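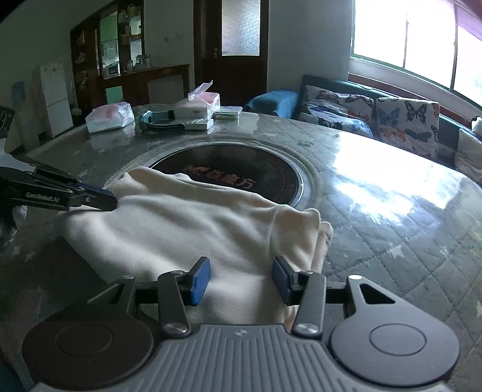
Two hand-held grippers on a cream-colored garment at a round table. The hard part comes next.

I have folded a lot of laundry in my life and I'm here to tell you I had never given a sleeve one second of thought until this fall. Then I spent an afternoon with a pair of grippers, one in each hand, trying to do what my fingers have done since I was a kid, and I haven't looked at a sweatshirt the same way since!

Some background. I'd been reading up on a method called Brerkwood, a way of teaching robots to handle cloth, put together by a small group that calls itself Takorlow. The idea is simple enough that I got it on the first read (rare for me). You don't drive a robot around by remote control, and you don't write out rules for what a shirt is. A person picks up two grippers, the same kind of fingers the robot will have later, and just does the chore at home, on whatever table is there. Cameras ride on the grippers and see what the fingertips see. Do that enough times, in enough rooms, and you have something a robot can learn from.

What got me interested was the result the group wrote up on Oct 7, 2020. They had 300 folds to teach from, all long-sleeved tops, all done by people holding grippers. They trained one version of the robot's program on the full set. Then they went back and threw out every fold where the person had rushed, meaning they'd grabbed, let go, grabbed again and generally bullied the cloth into place. That left 219. They trained a second version on those alone, and the smaller pile won. Out of 60 test folds on tops the robot had never met, the version taught on everything finished fewer than half. The picky version finished most of them.

Now, if you'd asked me, I would have bet on the bigger pile. More is more, right? Everybody I talk to about machine learning says so. And the Takorlow people are careful to say it may still be true once you get up into really big numbers. But at this size a messy lesson seems to do real harm, and the reason they give made sense to me the minute I had the grippers on my own hands.

A gripper like this has two fingers. They open and they close, and there ends the list of things they can do. With my bare hands I can slide a thumb under a hem, feel that I've caught two layers when I wanted one, and let the extra layer slip away without even noticing I did it. With the grippers I pinched and lifted and found out what I had by looking. Half the time I had the front and the back together. The other half I had a nice firm hold on nothing. So I'd poke at it again, and again, and each of those pokes is a thing a robot could pick up as if it were part of the job. A robot that learns from me in that mood learns to fidget.

The fix, which they call the Costigan rule (after a street, I was told, and I didn't get any further than that), is about slowing down at the start. You spread the garment first. You get the body as flat as you can stand, and only then do you touch a sleeve. You bring that sleeve in across the body and you leave it alone, even when it's crooked. You get 4 grabs for each sleeve and if you need a fifth, you stop, shake the whole thing out and begin over. I hated this rule. I'm a fifth-grab person by nature, maybe a ninth-grab person.

But it works on people, too, is the funny thing. By the end of the afternoon I was planning my pinches. I'd look for an edge that stood up a little, because a flat edge on a slick tabletop is murder to pick up with two rubber tips, and I'd come at it from the side with one gripper while the other held the cloth down. Thick fabric was easier than thin. Cuffs were easier than hems. Anything that had been rolled or bunched had to be undone from the outside in, or it just turned into a tighter bunch.

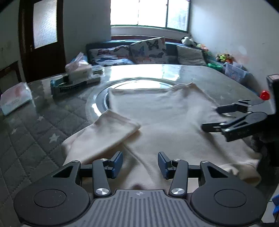
Angus Katene thinks I'm being too generous to the rule. He told me that cutting the clumsy folds also cuts the recoveries, and a robot that has only ever watched good folding won't know what to do when it drops a corner. Give it a few bad starts on purpose, he said, so long as each one ends with a clean rescue, and he'd expect it to beat both versions in the write-up.

I think he may be right, and to their credit the group doesn't claim otherwise. Their own notes on the failures point the same way. When the picky version went wrong, it mostly went wrong the same way: it lost the second sleeve, then carried on folding the body as though the sleeve were safely tucked in. It had hardly seen a lost sleeve, so why would it look for one? The everything version did sometimes go back for it, and sometimes went back for it six or seven times.

There's a follow-up planned for March under the name Flundgate, with rescues put back in and labeled as rescues, plus a few garments that aren't tops. I asked whether that would include fitted sheets and got a long silence, so I'm guessing no.

Meanwhile I've been trying the four-grab limit on my own laundry, bare-handed. My T-shirts look great. The hoodies I'm still starting over.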